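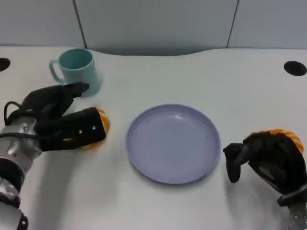

Why are plates flat and mugs tall?

Plates are flat so that food can spread out and be cut up, and mugs are tall so that a drink stays deep, stays warm longer and doesn't slosh over the side when you carry it.

I got this one from a reader named Trevor Sandhu, who is seven and wanted to know why we can't just eat everything out of one kind of dish. Great question, Trevor! I've been eating off plates my whole life and I had never stopped to wonder about it, so I spent an entire morning in my kitchen on Vachon Street pouring water into things.

Let's start with the mug. When a drink is hot, the heat sneaks away fastest from the top, where the liquid touches the air. You can see it going when steam curls up from hot chocolate. A mug has a pretty small opening for how much it holds, so there isn't much top for the heat to sneak out of. Mine holds 240 milliliters, or one measuring cup. If I poured that same cocoa onto a big dinner plate (please don't, I have done it and the tablecloth was never the same), it would spread into a thin puddle with a huge top, and it would be cold before I found a spoon.

Then there's the handle. A mug full of something hot gets hot itself, and your fingers would not be happy wrapped around it. The handle sticks out into the air, away from the drink, so it usually stays cooler than the sides. Plenty of mugs are made of ceramic, a fancy word for clay that has been baked very, very hot until it turns hard. People have been baking clay into cups and pots for a lot longer than 3000 years! Somebody way back then probably burned their fingers on soup too.

Now, plates. Picture a piece of toast, or a pancake, or a big slice of watermelon. You want to lay it down, see all of it, and get a fork or your fingers in from any side. A flat dish lets you do that. It also gives you something steady to cut on. Try cutting a pancake at the bottom of a deep bowl sometime and you'll find your knife bumping into the walls.

But look closely at a plate at home and you'll find out it isn't completely flat. Run your finger from the middle to the outside. Feel it go up? The raised edge is called the rim, and it has a couple of jobs. It keeps runny stuff like syrup and gravy from escaping onto the table, and it gives your hands somewhere to hold on that isn't covered in gravy. Peas are another matter. Peas will climb any rim if you chase them hard enough.
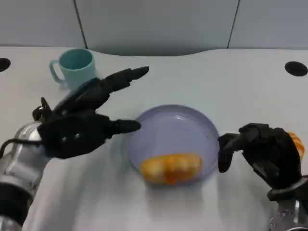
Bowls are sort of in between. They have tall sides like a mug and a wide opening like a plate, so you can keep soup in and still fit a spoon. The best part is the curve on the inside. When your cereal is nearly gone, the last bit of milk slides down to the lowest spot and waits for you there. In a dish with square corners, the milk and the little crumbs would get stuck in the corners and your round spoon couldn't reach them. Spoons and bowls are a team!

My friend Kirsten Lévesque makes pottery, and she told me to turn a bowl over and look underneath. On a lot of them there's a small ring that the bowl stands on. She calls it the foot. A ring sits flat more easily than a whole wide bottom does, so the bowl is less likely to wobble. I went and checked every bowl I own, and all but one had a foot. The one without it wobbles like crazy.

Want to try something? You'll need a mug, a plate with a rim, a bowl, a measuring cup, a tray and a grown-up who doesn't mind a few drips.

Put the tray on the table and set the three dishes on it. Measure 75 milliliters of cool water into the bowl, then the same into the mug. Pour it onto the plate last, slowly, and stop if it gets close to the edge. It's the same water each time, but look how different it seems! Next, lift the dishes one at a time and walk from one end of the kitchen to the other. Which one made you go slowest? I only spilled from the plate, and I'm a grown-up who has had lots of practice.

If you've got some time, leave all three on the counter overnight and check them at breakfast. One should have lost more water than the others. Make your guess before you go to bed and write it down, and then send it to me along with what you found. Drawings are welcome too, especially of wobbly bowls.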